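About Us

Hi, and welcome to Groswood Bread School! I started this place with one secondhand oven, a folding table and a sourdough starter that kept climbing out of its jar. We're now in the old feed store on Aguirre Street, with a proper kitchen, two big ovens and a bell on the door that sticks when it rains.

I worked in an insurance office for 19 years before any of this. I baked on weekends and took the extra loaves in to work, and people began asking me to show them how. So I did, in my own kitchen, four at a time, with flour in the toaster and the dog shut upstairs. When the list of people waiting got longer than my driveway I figured I'd better find a room.

More than 3000 people have baked with us since then. Some come once for a birthday, some come every month and have their favorite spot at the bench (you know who you are, window end). You don't need any experience. You don't even need an apron, we've got a drawer full of them.

What we teach

Our beginner class is Kokari, named after the street I grew up on. It runs all morning and you'll make a plain white loaf, a seeded loaf and a tray of rolls. The Flistach class is the rye one - dark, sticky, slow, and my personal favorite, though I'm told I shouldn't have favorites. In December we add braided loaves and sweet buns, and those fill up fast, so please write early!

Classes are small and everybody shapes their own dough. We stop at noon for soup and whatever came out of the oven first. There's butter, and lots of it. If you can't eat wheat, I'm sorry to say this isn't the kitchen for you, as there's flour on every surface and most of the ceiling.

How we bake

I like a long, cool rise and a hot oven, and I don't care much for gadgets. We use flour, water, salt and time, plus a scale, because cups will let you down sooner or later. My starter is 38 years old. It came from a neighbor who was moving away and it's fussier than any cat I've owned. You'll get a jar of it to take home, with feeding instructions taped to the lid.

Come by any morning after 9 if you'd like to look around before you sign up. I'm usually at the back, so give the bell a good push.

Woven baskets on a white cloth

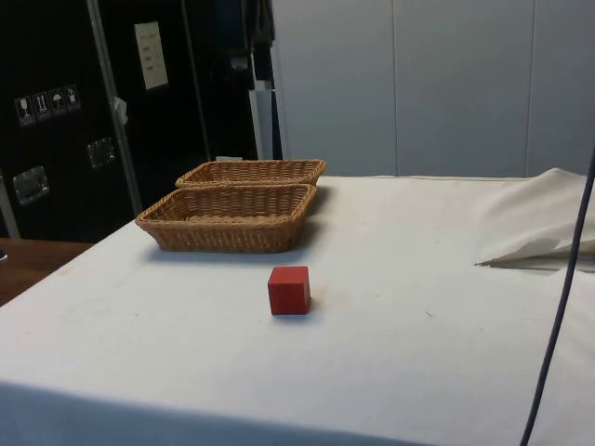
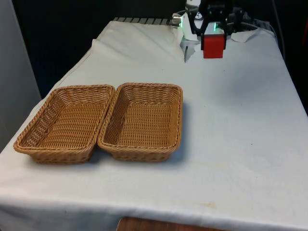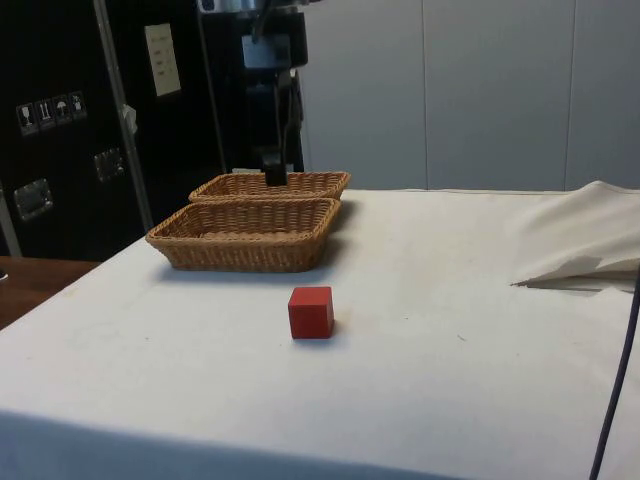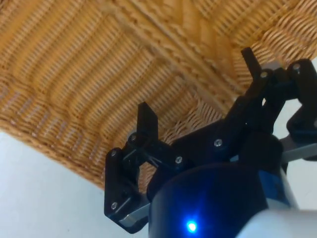

Words by the owner, Groswood Bread School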